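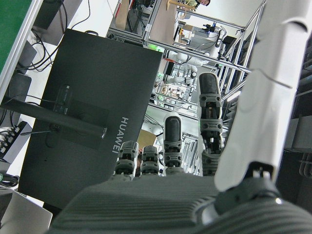

Wrist view, back of the hand and the monitor behind it

How many examples before the cup pick is worth training?
Posted by Drinari, 12 June 2021

Hello all, I've been lurking since January and have finally plucked up the courage to ask. We're collecting examples of our arm picking a cup off a conveyor and dropping it in a bin, and so far I've got 60 good ones. The wrist view sees an awful lot of desk and cable when the hand is raised. Do I carry on, or sort the views out first?

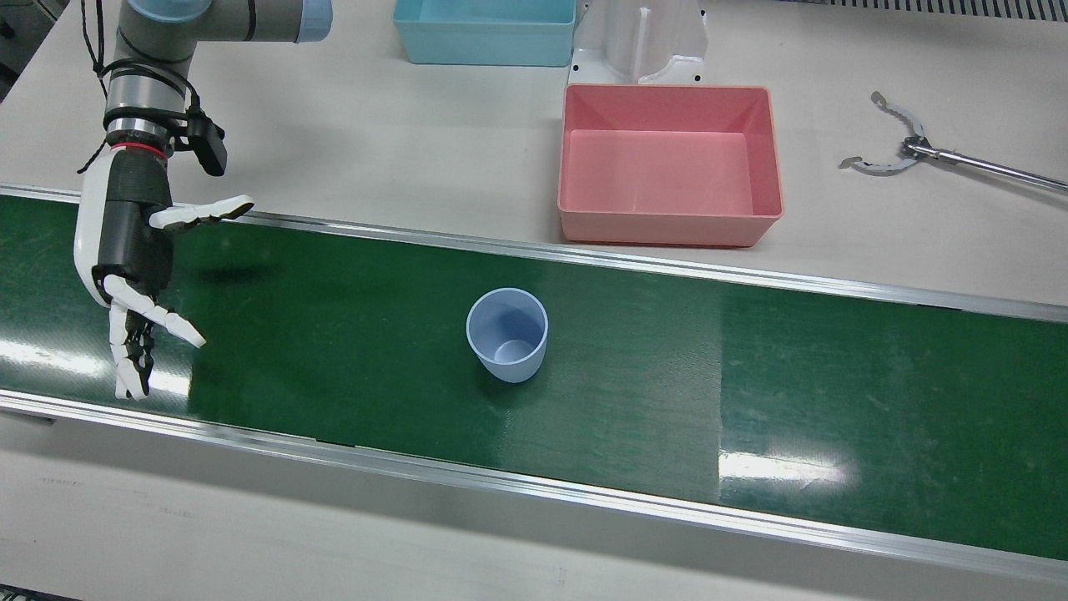
Side view, light blue cup on the belt, pink bin beyond the rail

Taipe
Oh, I remember this stage well! Carry on, I'd say, but do move the cup about. We had 816 examples and most of them started in the same spot, so the poor thing reached for that spot whatever we did. I'd also shift the bin a little every so often, and keep the slow, clumsy tries so long as they end well.

Gokier
more data. always more data

Cokitz
I'd be kinder to your wrist view, as it comes into its own in the last bit of the reach. What I would watch is the shine on that green belt. 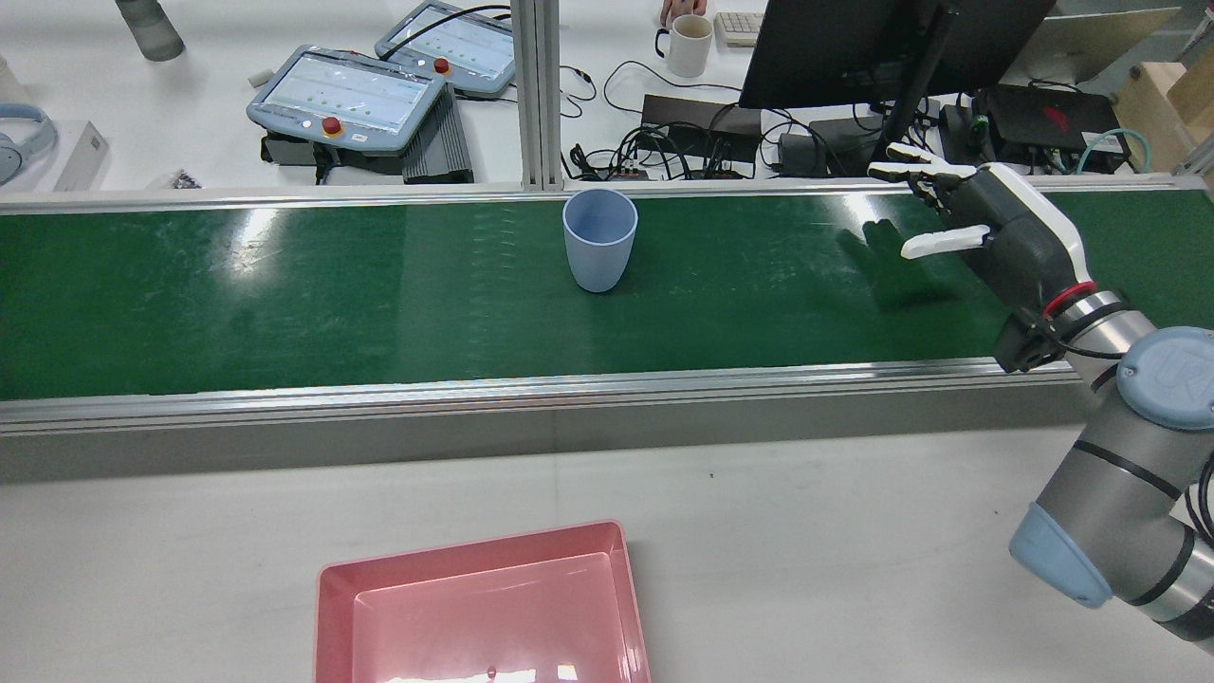 We record 3 views and check that their clocks agree before every session, then play back the first few examples side by side (with a cup of tea, it's dull work). Try a small training run on your 60 as well, even if it's hopeless, and see where it goes wrong.

Related
Sharing one clock between cameras
Picking from a moving belt
Naming your recordings sensibly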